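Boddale Folding Notes – README

A record of how clothes get folded and stacked at home, one garment per entry. We started it to settle an argument about trousers and it has turned into something much more fun!

What's in it

There are 520 entries so far. Trousers lead with 217, then come shirts, T-shirts, skirts and dressing gowns, and 67 entries cover knitwear, which behaves like nothing else in the wardrobe. Each entry gives:

garment – plain name, lower case
colour – the main one only
surface – bed, table, lap, floor
first_fold – lengthways, across, or sleeves in
layers – how thick it ends up
stack – which pile it joined, and where in it

Folding on a bed

Beds are the best place to watch this. A table is flatter, but a bed lets you throw a long pair of trousers down on the slant, find the seams by feel and bring one leg over the other in a single go. Dark clothes are the tricky ones, as the seams vanish on black cloth. If you can't tell front from back, look for the waistband label and write "label" in the notes column.

Stacks usually end up at the head of the bed or against the wall. We log them from the bottom up. Mixed colours are fine – please don't tidy the order to make it look sensible, the odd ones are lovely to read back.

Known gaps

Hardly any children's clothes. Socks were left out after four people used four different words for the same roll. The surface column was added in June, so older rows have it blank.
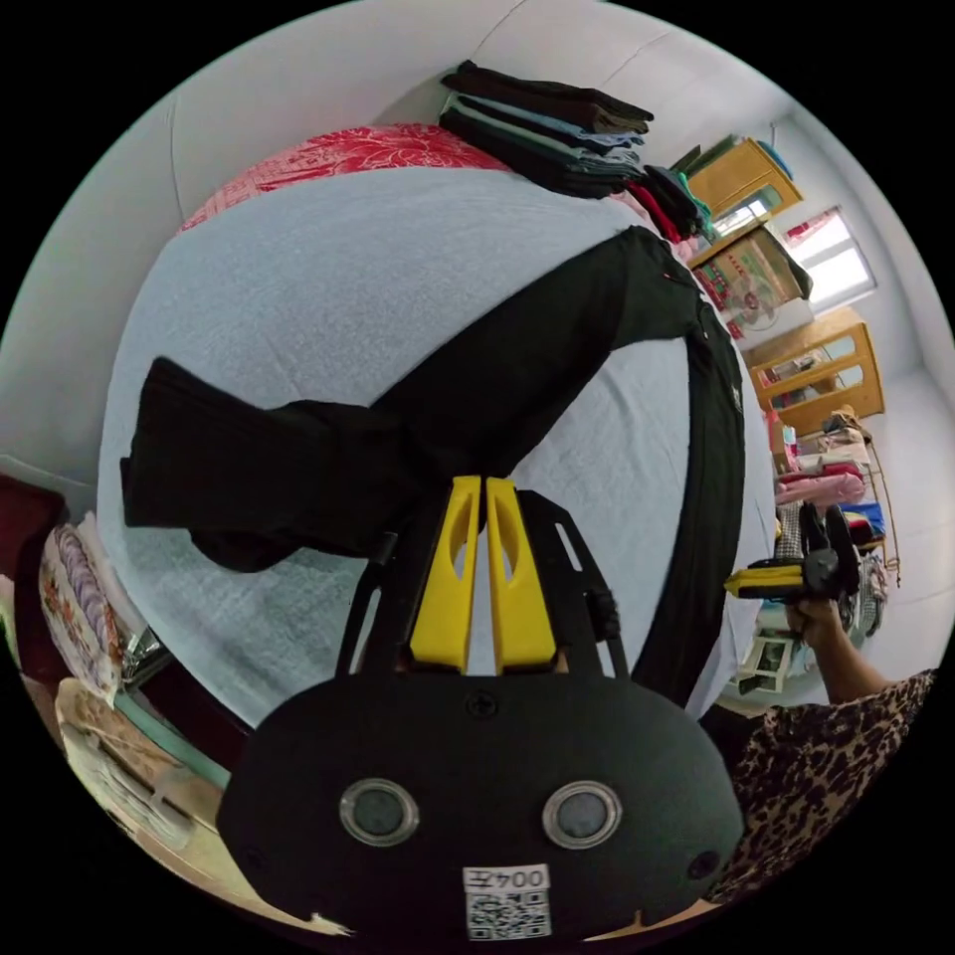
Folded piles, a red patterned cloth and plenty of black in both of these.
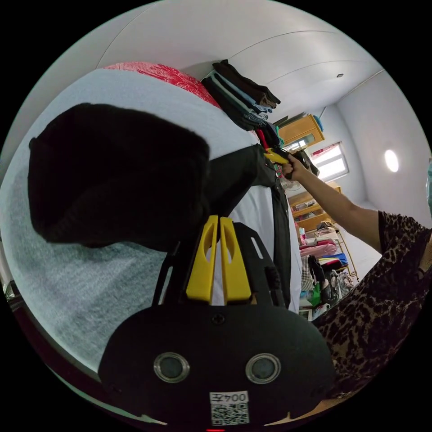

Noboru Koyama would like a separate value for clothes folded in the air and only then laid down, and asks whether black trousers could be logged by fabric too, since his cotton pairs hold a crease and the stretchy ones spring open again. Yvonne Holroyd has put both on the list for the next version.

Related
Ririer Shelf Notes
Eder Linen Cupboard Log
Judex Garment Word List
Boddale Folding Notes: change log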